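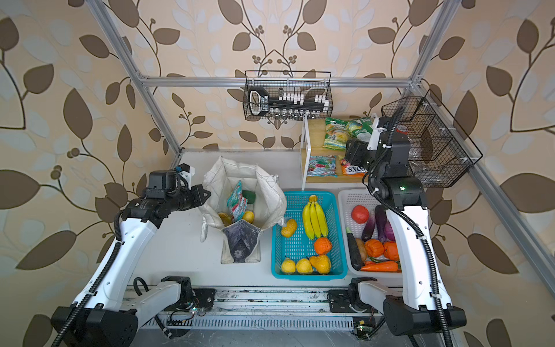 Grander to reissue baking manual with weights corrected

2024-09-19

The publisher Grander is to reissue Damasceno, its manual of enriched and laminated doughs, with a corrected set of weights in the chapters on brioche and croissants. The new printing replaces the one that went on sale in July.

The fault lies in the conversion tables. In the July printing, the base formula for croissant dough gives 1000 g of flour and 480 g of liquid. The scaled version on the facing page cuts the flour to 900 g but leaves the liquid as it was, which gives a softer dough than the method calls for. Readers who followed the scaled version reported butter breaking through at the second fold.

A separate error affects the brioche chapter, where 100 g of sugar is listed in the ingredients and left out of the mixing steps. The corrected text adds it in two stages, after the eggs and before the butter.
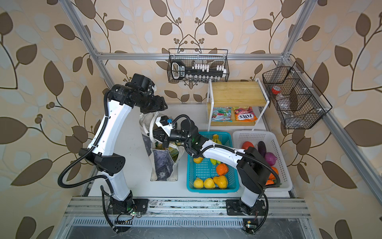

Two robot arms mounted side by side on an aluminium rail over a white tabletop.

All formulas in the two chapters have been baked again at Horaler, the pastry school that supplied the original recipes. The school used a spiral mixer for the full quantities and a domestic stand mixer for the scaled ones. Mixing times for the stand mixer have been lengthened as a result, and a target dough temperature of 24 °C is now printed beside each method. Resting times are unchanged.

The reissue also moves the baker's percentages from the appendix to the head of each recipe. Volume measures have been dropped apart from teaspoons, which are kept for salt, yeast and spices. Oven settings are given for fan and conventional ovens, and gas marks remain in a table at the back.

Copies from the July printing can be identified by the lack of a revision line under the contents list. Grander will exchange them through the shop where they were bought, with or without a receipt. A correction sheet covering both chapters can be had free of charge from the publisher for those who prefer to keep their copy.

The companion volume on sugar work, Reltimine, uses a different set of tables and is not affected. Its second printing will go ahead with no changes to the text.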